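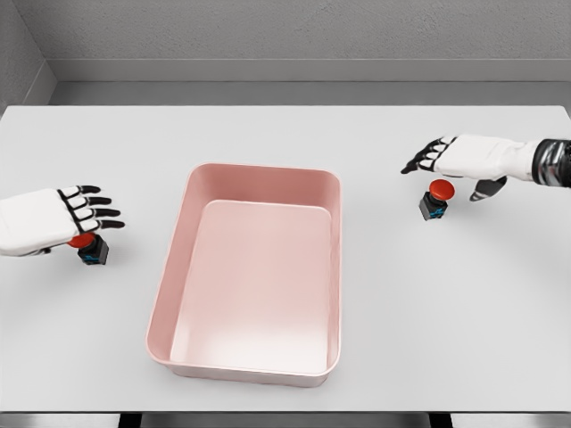 A parent whose children have eaten at the Skolline site for several years wrote to us in February that the meal itself mattered less to the family than the fact that it was served at the same hour every day, by people who knew which child would not eat peas. The Cedano School Meals Service has kept that letter on file and quotes it here with permission, as it describes the work now being advertised better than our own position summary does.

# Lunchroom Assistants and Kitchen Aides (Part-Time)

**Employer:** Cedano School Meals Service
**Locations:** Skolline Elementary, Atallah Middle School, Zolbridge Central Kitchen
**Positions open:** 8
**Hours:** 25 per week during the school term
**Reports to:** Site Kitchen Lead

## The Service

The Cedano School Meals Service prepares and serves breakfast and lunch for the public schools of the Cedano district. On a normal school day the Service provides 1,321 lunches. Hot dishes are cooked at the Zolbridge Central Kitchen and sent out by van in insulated carriers. Salads, fruit and sandwiches are prepared at each school. Breakfast is served at Skolline only.

The Atallah lunchroom reopened this term after repairs to its floor and drains, and now runs two lunch periods in place of three. The change has made each period busier, and most of the new positions are assigned to that site.

## Duties

Lunchroom Assistants will:

- set up the serving line and check that hot and cold foods are within the required temperature range before service begins;
- serve students in the portions listed on the daily menu card;
- follow the allergy list for the site, and refer any question about an ingredient to the Site Kitchen Lead before serving;
- wipe tables between lunch periods and keep walkways clear;
- record the number of meals served and leftover food at the end of each period.

Kitchen Aides at Zolbridge will:

- wash, peel and portion fruit and vegetables;
- load and label carriers for each school;
- operate the dish machine and put away clean trays, pans and utensils;
- receive deliveries, check them against the order and rotate stock;
- clean floors, drains and work surfaces at the close of the shift.

Staff at any site may be asked to cover at another site when a colleague is absent. Travel between sites during a shift is paid time.

## Schedule

The Zolbridge shift begins at 6:30 a.m. and ends at 11:30 a.m. The school shift begins at 9:30 a.m. and ends at 2:30 p.m. The Skolline breakfast position starts at 7:00 a.m. and finishes at noon. There is no evening or weekend work, with one exception: Zolbridge staff take turns receiving the Sunday produce delivery before the start of each term, and are paid for a full shift when they do so.

Positions follow the school calendar. Employees are not scheduled during school breaks, and applicants should consider this when comparing the post with year-round work.

## Requirements

Applicants must be at least 18 years old and legally able to work in the United States. They must be able to stand for the length of a shift, with or without reasonable accommodation, and to lift carriers weighing up to 40 pounds. A background check is required for all positions, including those at Zolbridge.

A food handler card is required within the first month of employment. The Service pays for the course and for the time spent taking it. Previous kitchen experience is welcome but is not required. Ability to speak a second language used by families in the district is an advantage at the two school sites.

## Pay and Benefits

Pay is set by the district scale for hourly food service staff, and the current scale is included with the application packet. Employees receive paid sick leave, paid district holidays that fall within the term, and a meal during each shift. Aprons, hair coverings and gloves are supplied. Employees provide their own closed, non-slip shoes and may claim part of the cost after the trial period - forms are kept by the Site Kitchen Lead.

## How to Apply

Application packets may be picked up at the Zolbridge Central Kitchen or at the front office of either school between 8:00 a.m. and 3:00 p.m. on school days. Completed packets should be returned to Zolbridge in person or by mail. Please state which site and shift you prefer, and whether you would accept another.

Applications will be read in the order in which they arrive, and interviews will continue until all positions are filled. Interviews last half an hour and include a short visit to the kitchen or lunchroom. Applicants who need an interpreter or another accommodation should note this on the first page of the form.

The Cedano School Meals Service is an equal opportunity employer. Former employees who left in good standing may apply again and do not need to submit new references.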